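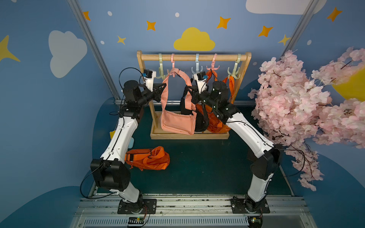

The Skostell strap fault is the common name for a grip-release failure in the Jallia two-arm workcell, a bench-mounted robot system sold for handling soft goods such as bags and belts. The fault caused an arm to report that it had let go of a strap while its gripper was still partly closed. When the arm then backed away, it pulled the item, and sometimes the display rack, along with it.

Background

Jallia cells pair two arms with a small camera mounted at each wrist. Early sales material from the maker, Zoëga, described the system as able to hang and unhang bags "without supervision." The basis for that claim was a trial of 60 runs on a single rack, using bags of one strap width. No thin or folded straps were included.

The fault

The gripper control software judged release by motor current. If the current dropped below a set level, the fingers were taken to be open. A strap caught between the finger pad and its backing could hold the fingers nearly shut while drawing very little current, so the software read the jam as a clean release. The wrist camera could have settled the question, but its images were used only for finding the bag and were ignored once the gripper had closed.

The fault was first written up at Skostell, a training workshop that ran two of the cells. In its log for December, the workshop listed 155 hang-and-remove cycles, with bags dropped, hooks pulled off their rail and one rack tipped forward against an arm. How many of these came from the release fault is disputed. The log did not separate them from ordinary missed grasps, and later accounts that blame the fault for every entry go further than the record allows.

No injuries were reported. The cells had an enclosure, but the front was open during teaching, and the operator's hands were often near the rack. The force limit on each arm was set at 80 newtons, a figure chosen to protect the gearbox.

Response

Zoëga first put the trouble down to poor rack placement and advised customers to clamp the base. This stopped racks from tipping — it did nothing about straps. A software update dated 2 May 2021 added a short pause and a second current check after release. Zoëga called the matter closed.

Naledi Oosthuizen, an engineer at the testing firm Aretti, disagreed. Her report noted that the second check measured the same thing as the first and could be fooled in the same way. She recommended a finger position sensor, a camera check before any retreat, and a lower force limit while the front was open. Zoëga adopted the lower limit only. Its claim that the update was confirmed by another 60 runs has not been backed by published data.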